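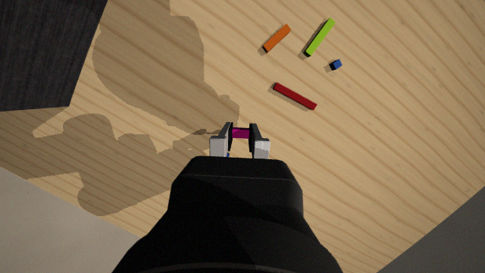 Henrike Meijer

I had been meaning to go to the military history book fair at Platby for years, and every September something came up (a wedding, a bad back, a car that wouldn't start). This fall I finally made it, and I'm so glad I did, although my wallet may feel differently!

The fair is held in the old grain exchange, a long brick building two blocks up from the river. Parking is behind the Nivum bakery and costs nothing if you get there before ten. I got there at a quarter past, so I paid, and then I bought a cinnamon roll as well and ate it in line.

Inside there were 23 dealers, packed in tighter than I had pictured. The front half of the hall is mostly the two world wars, plus a very good table of Napoleonic uniform plates that I had to drag myself away from. My own weakness is the Thirty Years' War, pikes and muskets and muddy sieges, and for that you have to walk all the way to the back, past the coffee urn, where the Soradis stall takes up the whole corner under the clock.

Soradis is a small press that puts out illustrated guides to seventeenth-century warfare, and they had everything they still keep in print laid out in order of publication. I leafed through the one on siege works for so long that the woman at the stall brought me a folding chair. The drawings are wonderful. There is a fold-out of a trench system that shows how the zigzags were laid so the defenders couldn't fire straight down them, and I have read that explained in words a dozen times and never really got it until I saw it drawn. It was 17 dollars with the fair discount and I bought it on the spot, along with a slimmer one on wheellock pistols that had a bumped corner and was marked down to 13.

At noon there was a talk upstairs about how regiments were fed on the march. I nearly skipped it for lunch, which would have been a mistake. The speaker had worked through the account books of a single supply train and kept coming back to bread: who baked it, who carried it, and what happened in a village when a few thousand hungry men came down the road. There were questions for half an hour afterward, including a long one about beer that got the whole room going.

The afternoon was quieter. I went back around the dealers I had rushed past and found a box of old campaign maps, unpriced, which always makes me nervous. The one I liked best was 702 dollars. I put it back very carefully.

A few things if you are thinking of going next year. Bring cash, as the card reader at the door was down and several tables don't take cards at all. The upstairs room gets warm, so leave your coat in the cloakroom. And the lunch counter runs out of soup early, though the cheese sandwiches are perfectly fine and come with a pickle.

I drove home with the siege book on the passenger seat and read the first two chapters that night. I'm now stuck in the middle of the third, on mining and countermining, and it's slow going with all the Dutch terms, but there's a glossary in the back.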